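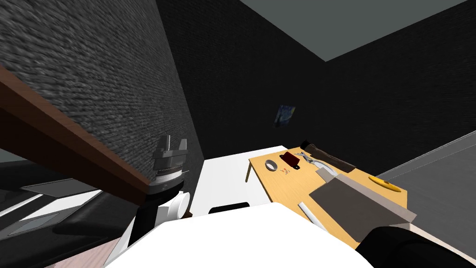 Doucette Room Listings

A table of 1319 short-term rental listings from the towns of Buvside and Jirnia, with the description text cleaned up and the basic facts about each room pulled out into columns. It was put together to study how landlords describe furnished rooms and how the wording relates to the asking price.

Maintainer: Niamh Rafferty
Current version: 2
Language of the text: English
Last refresh: May

Contents

listings.csv has one row per listing
terms.csv has the furnishing vocabulary and its spelling variants
prices.csv has the weekly asking price, one row per price change
notes.txt is a running log of corrections

The three tables join on listing_id. A listing can have several rows in prices.csv and exactly one in listings.csv.

Main columns in listings.csv

listing_id: string, stable across versions
town: Buvside or Jirnia
room_type: single, double, studio, or shared
floor: integer, 0 means street level
floor_covering: carpet, wood, tile, mixed, or blank
wall_finish: paint, paper, brick, mixed, or blank
furniture: list of terms separated by semicolons
bills_included: yes, no, partial
min_stay_weeks: integer, blank if not stated
text: the landlord's own description after cleaning

Blank means the listing did not say. It does not mean the room lacks the thing. Please don't fill blanks with "none" before running counts; version 1 did this in one script and the furniture totals came out wrong.

How the text was collected

Landlords in both towns post through a local letting board called Prisen. Listings were copied by hand from the board's public pages, with the permission of the people who run it. Names, phone numbers, and street addresses were removed at the time of copying and were never stored. House numbers that appeared inside the description were replaced with the token HOUSENO.

Cleaning was light. Line breaks were collapsed, repeated punctuation was cut to a single mark, and obvious double postings were merged under the older ID. Spelling was left alone in the text column. If you need corrected spelling, terms.csv maps variants such as "wardrode" and "matress" to a standard form.
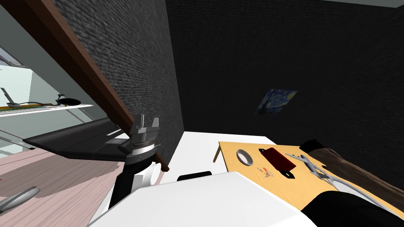

The vocabulary table holds 49 furnishing terms. They cover what landlords in these two towns mention most often: beds, desks, chairs, shelves, rugs, lamps, curtains, wall pictures, and kitchen basics. A "desk" and a "table" are separate terms. Many listings use both words for the same object, and in that case the first one used was kept. "Part furnished" is recorded in room_type_note and does not appear in the furniture list.

Labeling

Two people labeled every listing separately. They agreed on 97 percent of floor_covering values and did worse on wall_finish, where "feature wall" caused most of the trouble. Disagreements were settled by reading the text again together. When the text still left the matter open, the value was set to blank.

Prices

Prices are weekly, in local currency, as advertised. Monthly figures were converted by multiplying by 12 and dividing by 52. Nothing has been adjusted for inflation. Deposits and cleaning fees are in separate columns and should not be added to the weekly price without checking bills_included first.

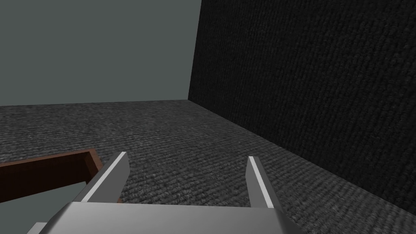

Interior render: carpeted floor and two walls.

Known problems

Jirnia is underrepresented before the board changed its layout.
Studio and double are mixed up in some of the older Buvside rows.
The floor column uses street level as 0, but some landlords count it as 1. Only the clear cases were corrected.
Long listings were sometimes shortened by the board itself, so the text can stop abruptly.
Asking prices are not the prices tenants paid.

Suitable uses

Teaching text cleaning and joins, small studies of advertising language, and testing tools that extract attributes from short descriptions. The table is too small and too local to say anything about rents in general.

Loading

All files are UTF-8 with comma separators and a header row. Read listing_id as a string or the leading zeros will be lost.

Corrections

Send the listing_id, the column, and the value you think is right. Accepted changes go into notes.txt and appear in the next version.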